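Budgeting for a robot helper: what I'd work out before you spend a cent

I've been saving for a home robot for ages now, and I've learned a few things from doing it badly. My first savings plan was one line in a notebook that said "robot" with a number next to it. That number was wrong!

Start with a chore list. For two weeks I wrote down every little job I'd happily hand over, and how long it took me. Hanging up coats and bags came to 84 minutes a month, which shocked me (we are a dropping-things-by-the-door family). Wiping the stove was 210. Once you have the minutes in front of you, you can see which machine deserves the money – for me it was the Stoveo, a countertop cleaner I'd been ignoring because it looked boring.

Next, look hard at what each job asks for. Flat, stiff things are easy. Floppy things are not, and anything with a strap is the worst of the lot. A bag has to be held so the strap stays open, then lifted high enough to clear the hook, and the hooks on a coat rack all point different ways. If a seller says a machine "tidies the entryway," ask to see it hang a shoulder bag. I asked the Fumitz people and got a video of it hanging a dish towel. Hmm. 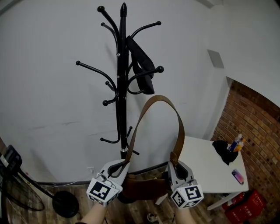
A leather bag's long strap held up in a loop by two grippers, with the coat rack right behind.

Now the money. I keep four lines in my budget: the machine, the parts that wear out, the service plan, and changes to the house. I always used to forget that last one. The Rivas rental I tried in July needed a clear path 40 inches wide, so I had to move a bookcase and buy a longer power cord. Measure your hallway first, and measure it with the coats on the rack and the shoes out, the way it really looks on a busy morning.

For wear parts I put away $50 a month. Finger pads are the thing to ask about. Get the price in writing, and ask if you can swap them yourself with a screwdriver.

Rent before you buy if you can. The Falum shop near me takes the rental fee off the price if you decide within the month, and I wish I'd asked about that sooner – I paid for two rentals elsewhere and got nothing back.

One more tip: buy a steadier coat rack before you buy anything clever to use it with. Mine was wobbly, and a heavier base fixed half my complaints. I'm still saving for the rest.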